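搜索 请输入关键词 搜索 热门搜索

第四节 给Dirkari小暗箱装纸、测光、曝光

前面几节我们把Dirkari的箱体拼好了,镜头板也卡上了,到这儿就轮到我自己最喜欢的部分:往里面装相纸,拍第一张纸负片。我第一次弄的时候手忙脚乱,纸装反了两回,所以这一节我写得啰嗦一点,你要是以前玩过大画幅,前几步可以跳着看。

先把东西凑齐再关灯,真的,关了灯以后找剪刀是很痛苦的事。我一般准备这些:Dirkari箱体、Angate的光面相纸、红色安全灯、裁纸刀、一卷黑色遮光胶带、一把不反光的钢尺,还有一个能盖严的不透光袋子。Rocha的显影套装先放在水池那边,这一节用不上,第五节再拆。

注意:相纸的包装袋只能在安全灯下打开。我有一次顺手在走廊里掀了个角,想看看里面还剩几张,结果整包报废,心疼了好久!

4.1 裁纸和装纸

1. 关掉房间里所有的白光,打开安全灯,等眼睛适应几分钟。安全灯离工作台最好一米以上,别贴着纸照。

2. 从袋子里抽一张相纸,抽完马上把袋口折两折塞回盒里。这个习惯越早养成越好。

3. 摸一摸哪一面是药面。光面纸的药面更亮,对着安全灯稍微斜一下就能看出来。绒面的纸不太好认,可以看纸的弯曲方向,多数时候纸会朝药面那边微微卷起。

4. 按后背板上的刻线裁纸。短边要比刻线少一毫米左右,裁得刚刚好反而塞不进去,硬塞会拱起来,拍出来中间是虚的。

5. 把纸推进后背板的两道槽里,药面朝镜头。推到底以后用指肚轻轻按四个角,感觉哪个角翘,就抽出来重新推一次。

6. 合上后背板,扣紧两侧的搭扣,再沿着接缝贴一圈遮光胶带。说明书原版没让贴胶带,可是我那台右下角漏光,贴了就好了,你可以先不贴,拍一张试试。

提示:胶带头上折一个小角,撕的时候会感谢自己。

裁下来的边条不要扔,后面测曝光时间全靠它们。我会把边条单独装一个黑袋子,跟整张的分开放,免得摸黑的时候拿错。

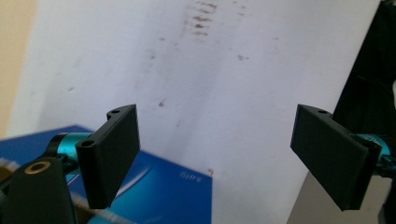
说回边条。测曝光最省纸的办法就是做试条:一条纸分几段曝光,每一段时间不同,显影以后一眼就能看出哪段合适。这个办法听着土,可比我用手机测光软件算出来的靠谱多了,尤其是在室内。

4.2 做试条

1. 在安全灯下取一根边条,用两小块胶带固定在后背板中央,药面还是朝镜头。

2. 盖好镜头盖,把箱子搬到拍摄的位置。窗边的散射光最容易上手,大太阳底下反差太大,纸负片会黑的死黑、白的死白。

3. 把遮挡片插进箱体侧面的窄缝,只露出试条的第一段。

4. 打开镜头盖,数13秒,盖上。

5. 把遮挡片往外拉一格,再曝光13秒,然后盖上。每拉一格都重复一次,直到整条都露出来。这样第一段的时间最长,最后一段只有13秒,中间的依次递减。

6. 把箱子拿回暗房,取出试条显影,挑灰度最舒服的那一段,把秒数记在本子上。

注意:拉遮挡片的时候箱子不能动。我是用沙袋压着的,没有沙袋就拿一袋米,效果一样好。

这里多说一句,试条的结果只对当时的光线有效。我住的地方一月份下午光线掉得特别快,三点测好的时间,喝杯茶回来就不够用了。所以试条做完尽快拍正片,中间别去干别的(我知道很难忍住不去晾一下看看)。

4.3 对焦和取景

Dirkari的镜头是推拉式的,没有刻度,第一次用会觉得无从下手。我的做法是先不装纸,把磨砂屏插到后背的位置,蒙一块黑布在头上,慢慢推镜筒,直到最想要清楚的那个地方边缘变利。记住,磨砂屏里的影像上下颠倒、左右也是反的,拍静物还好,拍人的时候请有点耐心。

1. 插入磨砂屏,磨面朝镜头。

2. 推拉镜筒找到焦点,拧紧底下的小螺丝。螺丝是塑料的,拧到感觉有阻力就停,我拧坏过一颗。

3. 用铅笔在镜筒上画一道细线做记号,下次拍同样的距离就不用重来了。我在镜筒上画了一个470毫米的位置,拍桌面静物基本都用它。

4. 盖上镜头盖,换上装好纸的后背。

注意:换后背的时候很容易碰歪箱体。三脚架如果用的是Dutis的快装板,先把锁扣推到底,听见咔哒一声再松手。

4.4 正式曝光

1. 确认镜头盖是盖着的。听起来多余,还是请再看一眼。

2. 打开镜头盖,按试条得出的时间曝光。我喜欢自己小声数秒,手机计时器的屏幕太亮了,有反光的时候会跑进画面里。

3. 时间到了盖上盖子,在箱子上贴一张便签,写清楚秒数和光线情况。

4. 连箱子一起拿进暗房,或者在不透光袋子里把纸取出来存好。

如果一时半会儿不能显影,曝过光的纸放进黑袋再装进盒子,放在阴凉的地方,几天之内处理就行。我放过更久的,影像有点发灰,但还能看。

4.5 常见的几个小毛病

整张发黑:多半是漏光。把空箱子拿到太阳底下,用黑布蒙住头和后背开口往里看,有亮点的地方就贴胶带。

只有一个角发黑:检查搭扣有没有扣到底,我那台的毛病就在这儿。

影像很淡:曝光不够,或者显影液太凉。先照第五节把温度调对,再考虑加时间。

整张什么都没有:纸装反了,或者忘了开镜头盖。两种我都干过,不止一次。

中间虚四周实:纸拱起来了,回到4.1第4步,把短边再裁窄一点点。

买补充件的时候认准编号996,那是带磨砂屏的后背组件。只买后背板的话磨砂屏是没有的,我就是这么多花了一次运费。

相纸晾干以后先夹在厚书里压一晚,再去翻拍或者扫描。显影、停显和定影的具体配比都在第五节,量杯请提前洗干净,晾干。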